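Thread on measuring workshop benches for flatness, after three people asked in replies last month. Long, and mostly numbers. 1/

Our benches came second-hand from Semden, flat-packed, with 148 mm of adjustment in the legs. The supplied sheet says to level the frame first and fit the top second. Follow it. I did them the other way round in May and had to undo every bolt. 2/

Level and flat are separate jobs. A top can be perfectly level at both ends and still sag in the middle. A spirit level laid across the whole length tells you very little about the middle, as it only sits on the high spots. 3/

What you want is a straight edge and a set of feeler gauges. Ours is a Lallberg straight edge, bought used. Check the edge itself before trusting it: draw a fine line along it, flip it over, draw again from the same two points. If the lines part in the middle, the edge is bowed. 4/

Then mark a grid on the top in pencil. I use 135 mm spacing because it divides neatly into our tops. Closer spacing gives a prettier map and takes all afternoon. 5/

Lay the edge along each row, then each column, then both diagonals. Write down the largest gauge that slides under at each crossing. Diagonals matter most. If one is hollow and the other is humped, the top is twisted and no amount of packing in the middle will cure it. 6/
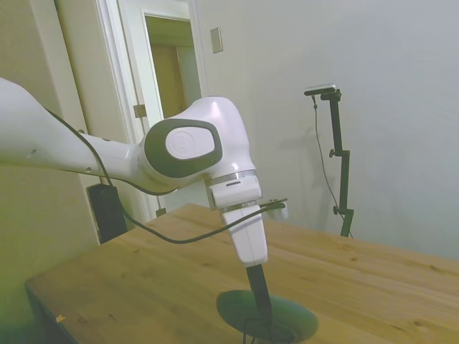
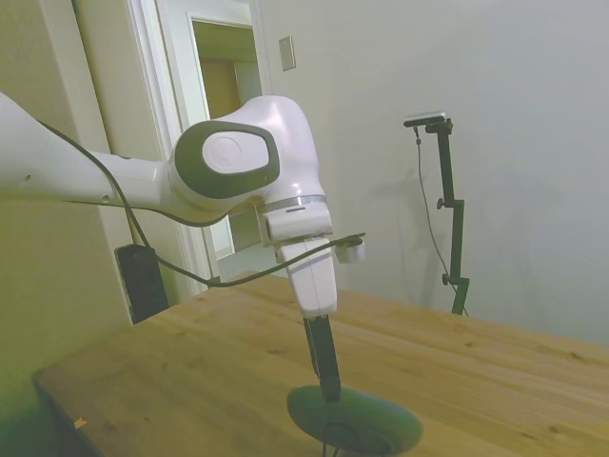

Twist nearly always comes from the legs. Loosen the top fixings, wind the feet until the frame reads the same on both diagonals, then tighten from the centre outwards. Half a turn at a time. Measure again before touching anything else. 7/

Sag is a different matter. Our longest top has a clear span of 483 mm between cross rails at one end and far more at the other, and the wide end was where it dipped. An extra rail fixed it. Thicker tops also work but cost more and weigh more. 8/

Shims: use metal or hard plastic. Folded card is fine for an hour. After that it squashes, and faster if the room is damp. I have taken out card packing that had gone as thin as the label on it. 9/

Temperature. Take all readings in one session with the heating left alone. I did half a top at 8 am and the other half after lunch, and the two halves did not agree along the join. Repeated the lot the next morning and the step had gone. 10/

How flat is flat enough? Depends on the work. For gluing up and general assembly I stop at 2 mm across the whole top. For anything that needs to be set square to the surface I go a good deal finer, and only over the patch being used – there is little point in chasing the corners. 11/

Someone asked about the Noh levelling feet. The thread is fine and the lock nut holds. The rubber pad is too soft for my liking, so the reading creeps overnight after a heavy load goes on. Let it settle, then set it again. 12/

Someone else asked about the Ondov ones. Harder pad, coarser thread. Better on a concrete floor, worse on boards. I have a mixture and would not do that again, as the spanner sizes differ. 13/

Record sheet is one page: bench number, grid spacing, readings, room temperature, which feet were moved and by how much. Stick it to the underside of the top with the straight edge's own check noted at the bottom. 14/

Floors next, when I have the readings typed up. 15/15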